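Research > Student Papers > Robotics Club
Search this site Enter keywords Go

4. What we did with the clothes 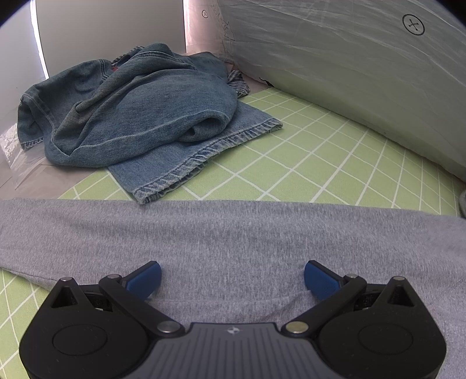 By the time we got to this part of the project we had already burned most of May arguing about towels. Towels are easy! They have four corners and they lie there politely. Our advisor, Radosław Wieczorek, wanted us to try real clothes, the kind people drop on a bedroom floor, so that's what this section covers (the towel results are all back in Section 3, if you want them).

We split the club into two teams, Woker and Staria, and each team collected its own demonstrations with the hand-held gripper. One person held the gripper and did the task, and a second person called out the start and stop and wrote down anything weird. We ended up with 799 demonstrations, which sounds like a lot until you start throwing out the bad ones. I threw out 18 from my own first afternoon - mostly me bumping the fabric before the start call.

Figure 4. Hand-held gripper with blue fingertips over gray knit fabric on the green grid mat, with a pair of jeans behind.

The gray knit gave us more trouble than the denim did. Jeans are stiff enough that a fold pretty much stays where you leave it, and you can grab a hem without thinking too hard. The knit slides and stretches, and if you pinch too deep you pick up 2 layers when you only wanted the top one. My team got a lot better once we agreed to come in low with the fingertips wide open and close slowly (I wanted to go fast, I was outvoted, they were right).

We also changed how we scored a fold. At first the person holding the gripper decided if it was good, and surprise, we all thought our own folds were great. After that we swapped, so Woker scored Staria's folds and the other way around, on a scale up to 8. Scores dropped right away, but they also started to agree with each other, and those are the ones we used for training.

One thing I'd do differently is mix up the clothes sooner. We did long runs with the same piece, and you get into a rhythm that shows up in the data - same approach, same angle, over and over. Section 5 gets into what that did to the trained policy when we handed it a shirt.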